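Print this article | E-mail this article

Reading time: 6 minutes

In Defense of the Bowl on the Counter

My brother-in-law keeps his bananas in a drawer. I found this out in January, looking for a spoon, and I haven't been able to let it go. A deep drawer, the kind meant for pots, and there they were in the dark next to a colander. He said they were "out of the way." Out of the way of what? It's fruit! It's supposed to be in the way. That's how you end up eating it.

I grew up with a bowl on the counter, and so did my mother, and I suppose I thought everybody did. Then I started paying attention in other people's kitchens (I'm nosy, I admit it, I will stand in your kitchen with a drink and look at everything) and I noticed how many of those bowls have gone. There are hooks now. There are little hammocks that hang under the cabinets. There are bins in the refrigerator with vents and dials. My neighbor has a three-tier wire thing from a company called Firkus that holds onions, garlic and car keys, and the one time I saw a piece of fruit in it, it was a lime, and it was hard as a golf ball.

So I want to say a word for the plain, wide, slightly too big bowl that sits out where you bump into it.

Start with eating. I buy a bunch of bananas and put them where I walk past them sixteen times a day, and they get eaten. If I put them in the pantry, I find them again when the pantry starts to smell like bread. I don't think this makes me weak-minded. I think it makes me a person who gets hungry standing up. My kids were the same when they were home. They would tell you with a straight face there was nothing to eat in the house while leaning on a refrigerator full of food, but put a bowl at elbow height and they'd strip it like birds.

Then there's the bowl itself, and here I have opinions. It should be shallow. A deep bowl is a fruit well, and whatever is at the bottom of the well is going to be a surprise. I had a deep one for years, a heavy green thing I bought at the Mirkdale craft fair for more than I told my husband, and I loved it, and it ruined more peaches than I care to remember. It holds umbrellas now. A shallow bowl with a wide rim lets you see everything you own. It also lets a bunch of bananas lie down on its side, which they seem to want to do anyway.

White is best. I know, I know – white is what you say when you can't pick a color. But you try judging a banana against blue. I want to see that bit of green up by the stem and know I've got a couple of days, and I want to see the first freckles come in. A white bowl is like good light in a dressing room, in that it's not always kind but you do get the truth.

And line it. This was my conversion late in life, and I owe it to Cyril Haworth, who ran the produce end of the Brestota market when we first moved here and who could not hand you a tomato without a short talk. Cyril put paper under everything. Tissue, wrapping paper, the plain white stuff off a roll, he wasn't fussy. He'd crumple it up first, shake it halfway open again and push it down into the bowl with his knuckles, and then lay the fruit on top like he was putting it to bed. A hard bowl bruises, he said. A banana leaning its whole weight on one spot of china will have a brown patch there by supper. I have never tested this properly, and my daughter, who likes to test things, says the patch was coming anyway. Fine. I still do it. It gives the bananas something to lean on, it catches the odd drip from a grape, and when it gets grubby you throw it out and the bowl underneath is clean. I have washed my fruit bowl maybe four times since. Don't tell Cyril.

The paper should stick up over the edge, too. People tuck it in, and then it looks like a hospital corner. Let it poke out. My friend Aylin Kılıçarslan, whose kitchen is the nicest I've ever been nosy in, folds hers down flat all around, and I've told her to her face that it makes the fruit look like it's waiting for a doctor.

One more thing and then I'll get to the other side of it. Don't break up the bunch. I see this all over now, every banana separated and wrapped at the top in its own little bit of plastic, so that it takes two hands and some fingernails to get a snack. Leave them joined. They sit better, they look better, and pulling one off is half the pleasure. You do have to take it from the end and not from the middle – I was married for years to a man who took from the middle.

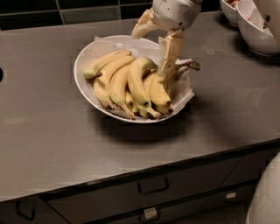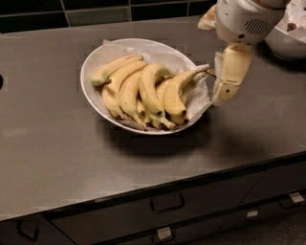
A bunch of bananas in a white bowl, with crumpled white paper underneath.

Now, the other side. Bowls take up room, and I do know that some people have a counter the size of a paperback. Bowls draw fruit flies in August. Bowls also fill up with things that aren't fruit, and I won't pretend mine doesn't. At this moment it has a roll of stamps in it and a library card. My mother's used to hold the church key, and she was 91 before she'd admit that was why they were always calling the house.

But I would take the flies and the stamps over the drawer. A kitchen with everything put away makes me feel I should ask permission. When I walk in and see a bowl with some fruit lying in it, I figure I'm allowed to have one, and in most houses I'm right.

I gave my brother-in-law a bowl, by the way. White, shallow, paper already in it. Last time we were over there it was in the drawer, with the bananas in it.

Contact us | Copyright, all rights reserved | Back to top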